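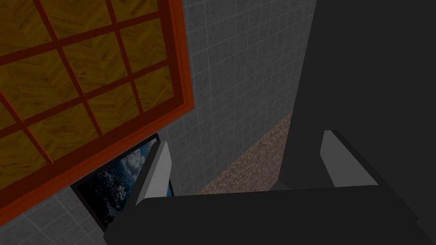

Re: Holub for the Cirkar duplexes?
17 March 2018

> We're leaning toward Holub for the whole build at Cirkar. They quoted
> 22 weeks, permits included, and the rep says they've finished over
> 100 homes. Has anyone on the list worked with them? Looks like an
> easy yes to me.

I'd slow down. "Finished" by whom? Holub was Astell until a couple of years ago, and as far as I can tell that count includes everything Astell framed and handed off to somebody else. Ask for addresses, then go knock on a few doors.

I also don't buy 22 weeks with permits in it. Our plan review took nine by itself, and that was for a garage with a room over it. If the contract doesn't say what happens in week 23, the number is decoration.

Two more things I'd want in writing:

Who does the foundation. They used Nenex on our street and the change orders came to $2000 before a wall was up.

What the warranty covers if they change names again. Ours ran out with the old company — or so the letter said.

Maybe they've gotten better. I'd still get a second bid, and I wouldn't put down a deposit before seeing the first draft of the contract. Did they send you one yet?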